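Draft two of the write-up for our food habits module. Rosalie said the first one read like a shopping list, so I've put more of myself in.

## Where the question came from

My grandmother's neighbor in Vostdale keeps all of her vegetables in the cellar and hasn't bought a plastic bag in years. I, on the other hand, live in a shared apartment and throw out a slimy head of lettuce pretty much every week (sorry, Grandma!). So when we had to pick a topic I already knew mine: what do people do with leafy vegetables between the store and the plate, and how much of it do they end up throwing away?

I'd hoped to cover all fresh food, but Ms. Mayrhofer talked me down to leafy stuff. She was right. Even that took me all of April.

## How I did it

I wrote a two-page questionnaire and printed 200 copies. Half went to households in Dostamau, where the school is, and the other half to Drerkcombe, where my cousin Mohsin Awan very kindly walked up and down the hill stuffing mailboxes after school. I got 119 back, and I'm still a bit amazed by that – my brother did one on bus times last year and got almost nothing.

The questions were things like:

- Where do you keep lettuce, spinach and cabbage?
- Do you wash them right away or right before eating?
- Do you take off the outer leaves, and where do they go?
- What was the last leafy thing you threw out, and why?

That last one was the best idea I had in the whole project. People wrote entire stories in the margin. One person filled the back of the page with a fight about kale.

I also kept a diary of my own fridge, which was embarrassing and which I've stuck in the appendix.

## What came back

Lettuce is the big loser. It gets bought with good intentions, then somebody orders pizza, and by the end of the week it's brown at the edges. Spinach in bags does nearly as badly. People told me over and over that they open the bag, use one handful and forget the rest behind the milk.

Cabbages hardly showed up in the "last thing I threw out" answers at all. White cabbage, red cabbage, napa – they just sit there and wait for you. Several of the Drerkcombe people keep theirs in a shed or on a balcony through the cold months, wrapped in newspaper, and peel off whatever has dried out when they want some. I tried the newspaper thing with a napa cabbage in our hallway, and we were still eating it long after I'd gotten tired of it. (I now know four soups.)

The outer leaves question split people more than I expected. Older folks mostly cook with them or give them to rabbits. Folks my age pull them off and bin them, often before they've looked to see if anything's wrong. I do that too. I had a whole theory that stores train us into it by putting out only perfect heads, but I couldn't find a way to test it with a questionnaire, so it stays a theory.
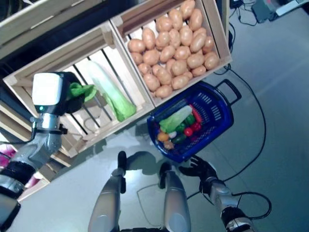 Lutfa Hettiarachchi read my draft and wrote next to this part that I was being unfair to people my age, that a shared fridge has one shelf per person and a whole cabbage simply doesn't fit on it, and that I should have asked about fridge space before I said anything about habits.

Okay, fair. I went back through the forms and there's nothing in there about fridge size or how many people share one. If I did it over, that would be question one. I'd also drop "Do you consider yourself a careful shopper?" Everyone says yes.

## Stuff that went wrong

The Drerkcombe forms had a typo in question three ("outer loaves"), and a few people answered about bread. I left those answers out. I also handed out everything in one month, so I can't say anything about summer, when half of Dostamau is eating lettuce from the garden and probably throws away a lot more of it.

The charts are on the next pages. The green one is spinach and the other green one is lettuce – I ran out of colors on the school printer.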